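About Allby Handball Club

Allby Handball Club plays indoor handball at the Fodley Road sports hall. We run two men's teams, one women's team, four junior squads and a walking handball group for older players. The club is open to anyone aged seven and over, and most people who come to us have never played the game before.

How the club started

The club grew out of an evening class. Ernő Oláh had played league handball in Hungary before moving to Allby for work, and he asked the council whether he could use the hall for one hour a week. Nine people came to the first session. They had two balls and no goals, so they marked the goals on the end walls with tape.

By the end of that winter there were enough players for two full sides. The first friendly was away to Lositz, a club with a proper court and a proper scoreboard, and Allby lost it 31-9. Six of the players from that match are still members, and two of them still play for the second team.

We joined the regional league the following autumn. The first season brought one win. The men's first team has since been promoted twice and relegated once, and now plays in the second division. The women's team was set up by Heather Baird, who had been training with the men for two years and wanted a side of her own to play in. It finished third last season, which is the best finish by any Allby team so far.

The club today

We have 200 members, and more than half of them are under eighteen. Training takes place on three evenings a week during the season, with junior sessions first and adults from 8 pm. Home matches are played at weekends. Entry is free, and the balcony seats 60. For cup ties and the last home match of the season we open the lower seating at the car park end as well.

The season runs from September to April. In May and June we train outdoors when the weather allows, on the grass behind the hall, and enter one or two summer tournaments. The hall is closed for cleaning and floor repairs in August and there is no training that month.

Our colours are dark green and white. The away shirt is yellow. The badge shows the old water tower on Fodley Road, which was pulled down the year after the badge was drawn.

Teams

Men's first team: regional second division. Coached by Ebbe Tveit, who came to us from a club in Norway and took over when Ernő stepped back from coaching. Ebbe likes his teams to defend high up the court and break quickly, and the juniors are taught the same system so that they know it when they move up.

Men's second team: regional fourth division. A mixture of older players and those coming out of the under-18s. Selection is shared around and everyone who trains regularly gets court time.

Women's team: regional first division. Heather Baird is player-coach. The squad is small, and new players are particularly welcome, above all left-handers and anyone willing to go in goal.

Juniors: under-10s, under-12s, under-15s and under-18s. The two younger groups are mixed. The under-15s and under-18s enter separate boys' and girls' sides in tournaments when numbers allow. Erzsébet Barta runs the junior section and is the person to speak to about a first visit.

Walking handball: mornings in term time, 10.30 to 11.30 am. No running, no jumping, a softer ball and a longer break in the middle. Tea is served afterwards in the upstairs room.

Coaching and safety

All of our coaches hold a coaching certificate and have passed the background checks needed for work with children. There are always two adults present at junior sessions. At least one person with first aid training attends every session and every match.

Sheila Lockwood is our welfare officer. Parents and players can speak to her in private about anything that worries them, on or off the court. Her contact details are on the noticeboard by the changing rooms and in the welcome letter sent to all new members.

The hall

We share Fodley Road with badminton, five-a-side football and a gymnastics school. The court is full size, with a sprung floor laid four years ago. We paid for the two goals and the nets behind them ourselves. Resin is not allowed on the ball at Fodley Road, and visiting teams are told this when the fixture is confirmed.

There are two large changing rooms and a smaller one for referees. The hall has step-free access from the car park and a lift to the balcony. Parking is free after 6 pm. The number 14 bus stops outside.

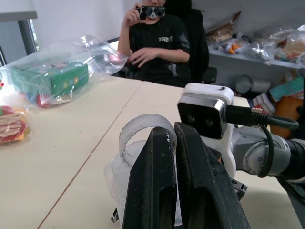

Joining

Your first three sessions are free. Bring indoor shoes with soles that do not mark the floor, shorts or tracksuit bottoms, and a drink. We have balls in all sizes and can lend knee pads and goalkeeping trousers.

After the third session we ask you to join. Membership is paid by the year or in ten monthly instalments, and there are lower rates for juniors, students and families with two or more players. Walking handball is paid for by the session. Match shirts are provided by the club and handed back at the end of the season.

How we are run

The club is run by its members, and all posts are unpaid. The annual meeting is held in June in the upstairs room, and any member over sixteen can vote. Minutes and accounts are available from the secretary on request.

Most of our income comes from membership fees. The rest is from the summer raffle, the snack bar on match days and our shirt sponsor, Vida, a physiotherapy practice in Allby. Hall hire is by far the largest cost, followed by referees' fees and travel to away matches.

Getting in touch

For the adult teams, speak to Ebbe or Heather at training. For juniors, ask for Erzsébet. Messages can also be left at the Fodley Road reception desk, and one of us will ring back within a few days.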